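**Dividend reinvestment, one year in**

Last November I promised a follow-up on dividend reinvestment plans, and so many of you wrote back asking for it that I've moved it to the top of the pile. I love this subject! It's slow, it's a little dull on the surface, and it rewards the kind of person who is happy to set something up and leave it alone.

Quick refresher for new readers. When a company or a fund pays a dividend, you can take the cash or have it buy more shares for you. Those new shares pay dividends too, and around it goes. Most brokers let you switch this on with a single setting, and most will buy fractions of a share, so even a payment of a few dollars gets put to work.

My own test account holds 200 shares of Barrientos, the pipe and fittings maker I've written about before. I turned reinvestment on and then (this was the hard part) kept my hands off it. The four payments since then have bought 7 more shares between them, with a little fraction left over. Seven shares won't change my life, but I didn't lift a finger for them, and this year they'll be earning their own keep.

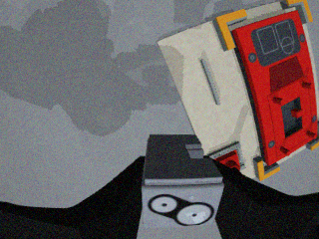 **Do I owe tax on dividends I never took as cash?**

In a regular taxable account, you generally do, and the amount shows up on your 1099-DIV just as if the money had landed in your checking account. Inside an IRA or a 401(k) there's no yearly tax bill on them.

That catches people out every winter, so keep a bit of cash set aside if your holdings are in a taxable account. Each reinvestment also counts as its own purchase, with its own price and date. Your broker tracks the cost basis on most newer shares, but older plans held directly with the company can be spotty. I have a folder of Stostirum statements going back to my very first plan, and I was so glad of it when I finally sold some. There were 23 separate purchases to add up.

A few of you asked about fees. Check them! Plans run by a company's transfer agent sometimes charge for each reinvestment, and a flat charge can eat up a small payment in no time. The Clodura plan I looked at takes a cut of every purchase, while the same shares held at my broker reinvest for free. I'd move them over, though it does take some paperwork and a little patience.

And when should you leave it off? If you're living on the income, take the cash and enjoy it. If one stock has grown to be a huge slice of what you own, sending its dividends somewhere else is an easy way to even things out – I've started doing this with Zotel, and the payments now go straight into a broad index fund.

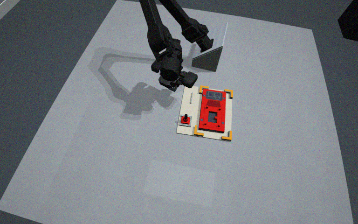 ## From the mailbag

One reader started with a single fund in her IRA, reinvested everything and now has 367 shares. She says she checks it once a year, at tax time, and I think that's wonderful. Keep these coming, especially the ones with mistakes in them – I learn a lot from those.

Next issue I'll get into qualified and ordinary dividends, and why the holding period matters more than most people think. If you have a 1099-DIV with a box on it that makes no sense to you, tell me which one and I'll try to cover it.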